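6/22/18

Spent the morning on the equipment plan for the second cell. The request has to cover the whole of the next budget year, so anything left off it now waits until February at the earliest.

Started with grippers. The Zarei quote is for 2 parallel-jaw units with spare fingers, and the lead time is 7 weeks. The Bravura quote is lower but leaves out the cables and the mounting plates, and once those are added the gap shrinks to 506 pounds. I prefer Zarei on the strength of the cable. On a two-arm cell the gripper cable has to loop clear of the wrist and still stay out of the bins, and a stiffer one makes this worse. Bravura will not state a bend radius in writing. Asked again.

Bins next. The blue stacking type with the open sloped front stays on the list. Foam lining to be bought by the roll and cut here. Switches go in one bin and capacitors in another, so the minimum for each cell is two in use and two in reserve. I have put down 24 for the site, which includes the stores shelving.
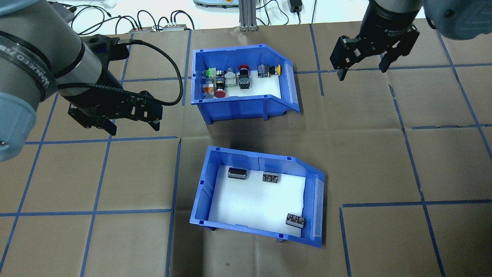

Humside wrote back on the draft after lunch, asking why the plan pays for a second pair of arms before the first pair has a full year of running hours behind it, and whether one cell on a longer shift would do the same work for the price of the bins and a new set of fingers. The same note wanted the service contract shown on its own line.

The service line is fair and I have split it out. On the arms I do not agree. A longer shift does nothing for changeover, and changeover is where the hours go. Push buttons and emergency stops need a different grip width from capacitors, and the positions have to be checked each time the parts change. I will put the changeover log in as an appendix.

Floor covering for the table is still paper and tape. A printed mat with a fixed grid is on the Grurkinix price list, but the cell size is theirs and does not match our bins. Left it out. Two more rolls of blue tape added under consumables.

Still open: power distribution for the second table, bend radius from Bravura, delivery address for the arms. Revised sheet goes back to Humside tomorrow.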